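Reading time: 4 min

Notebook, June. Bench by the gray-green wall, cups and holders.

Started a fresh page for this because the last one got coffee on it and I can't read half of what I wrote about the trays. Anyway! Today was cup storage, which sounds like the dullest job in the building and I had a pretty good time with it.

The question Letay Tamiru left me on a sticky note was short: can the plastic cups live in the mesh bins, or do we have to buy the Lelard rack? The Lelard rack is a lovely thing, I've had the catalog page open for a week, but it's long and it wants screws in the wall, and that wall has been scuffed up enough already. The bins we have. They came in with the Haldale order, nobody claimed them, and they've been sitting under the sink ever since with dried-up markers in the bottom of them. (Markers are in the trash now. Two of them still worked, I kept those.)

Put the black cloth down first. I like working on it, you can see colored plastic on it from across the room and small stuff doesn't skitter off like it does on bare tabletop. It still has its fold lines from the shelf and I did not iron it, sorry Letay.

Then the cups. I went with the purple and the blue out of the picnic colors, same bin, side by side, to see how they share the space.
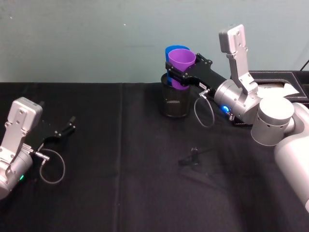

Purple in front, blue behind, both down in the mesh bin.

They share it fine as long as you don't mind the rims overlapping. I don't mind. What I was worried about was the cups wedging, with that taper they have, narrow at the bottom and then spreading out so the top half does all the arguing. A cup that goes in sweetly and then needs two hands and a bad word to get out again is no use to anyone at snack time. My feeling is that two is the comfortable number and a third would be asking for it, but I want to try a third before I write that on the label.

Notes on the bin itself, so I don't forget them:

Solid rim at the top, solid ring at the base, mesh in between. Good for airing. If somebody puts a cup away with a drip in it (somebody will, it's me) the air can get at it. The Carvalho tubs we had before were closed plastic and they got a smell I'd prefer not to describe in writing.

The rim is the part I'd watch. Bring the cup in straight and high and let it down slowly. Come in at a slant and the bottom edge of the cup wants to catch.
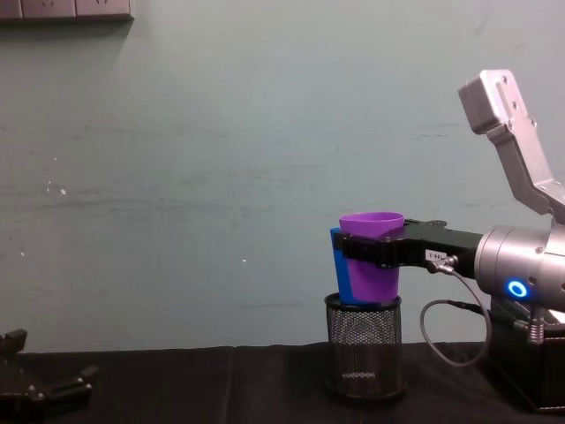 Purple cup up at rim height. Base of the cup level with the top of the mesh.

That height is the useful one, and I've marked it on my scrap of cardboard as the clearance for the shelf. So whatever goes above the bins has to leave room for a full cup standing on top of the rim, plus knuckles. The lower shelf from the Vudutgate unit won't do it unless we move the pegs up a notch. The upper one will, easily, but then the short people among us (me again) are reaching over their heads for a drink of water. Pegs it is.

Money, because Letay will ask: the rack is 365 with the brackets, and the bins are free, being already ours. A bag of 50 stick-on felt pads to keep the base rings from scratching the shelf is in the drawer with the tape. I think that settles the rack for this year, sadly. I'll leave the catalog page open a little longer.

We have 36 cups on the list to house, at two to a bin that's 18 bins, and we don't have anything like that many. So either the third cup works out, or the spares go up in a box on top of the cabinet and only the everyday ones get bins. I lean toward the box. Half of those cups only come out for the summer open day anyhow.

To do:
- try three in one bin, see if they stick
- move the shelf pegs
- felt pads on the base rings
- ask Letay where the green cups went
- iron the cloth, maybe

Left the sticky note on the shelf upright with "bins, probably" written under her question. Going to get lunch, back on the pegs at 1:30.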